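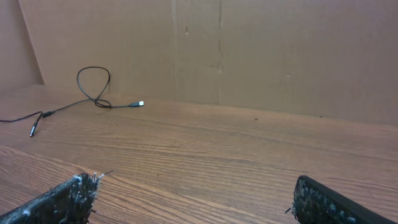

Thin black cable on the table, knot still in it, cardboard behind.

Getting a knot out of a thin cable

Unplug everything first. Both ends free.

Lay it on a table with a bit of room round it. Find the plug end and the place where the cable splits, if yours does. Dont pull! Pulling shuts the knot.

Push the cable into the knot from both sides, little bits at a time, till the crossing goes slack. Open the loop with your fingers – wide enough for the plug – then feed the short end back through. The split part is thicker so it snags, ease it round. No pins or scissors.

Still tight? Roll the knot between finger and thumb for 2 minutes and try agian.

Once it's straight, coil it loosely, about a hand wide, and tie with soft string. Not round the plug.

Segundo Pacheco, Mendthorpe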